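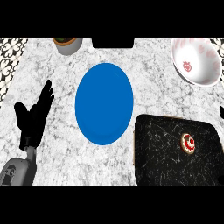 Household Materials, Unit 4: Stone Surfaces
Handout for the evening section
Instructor: Kayode Okeke

Marble starts as limestone. Heat and pressure deep underground turn the calcite grains into larger crystals that lock together. Clay, iron and other minerals in the original rock become the veins. Pure calcite is white.

Hardness
Calcite is 3 on the Mohs scale. A steel knife is about 5.5 and will scratch it. Granite is harder because it contains quartz and feldspar.

Acid
Lemon juice, vinegar and wine react with calcite and leave a dull spot, called an etch. An etch is damage to the polish. A stain is color that has soaked in. Sealer slows stains. It does not stop etching.

Polished or honed
Polished marble is shiny and shows every etch. Honed marble is matte and hides them better, but it takes up oil faster.

Worked problem
A slab has a volume of 40 liters. Marble weighs 2.7 kilograms per liter. The slab weighs 108 kilograms. Find the weight of a 137-liter slab the same way and show your units.

For next time
Read the Grarkgate quarry chapter up to the section on sawing. Bring one small stone sample if you have one. Lab sheets are due at the start of class, with both scratch tests filled in.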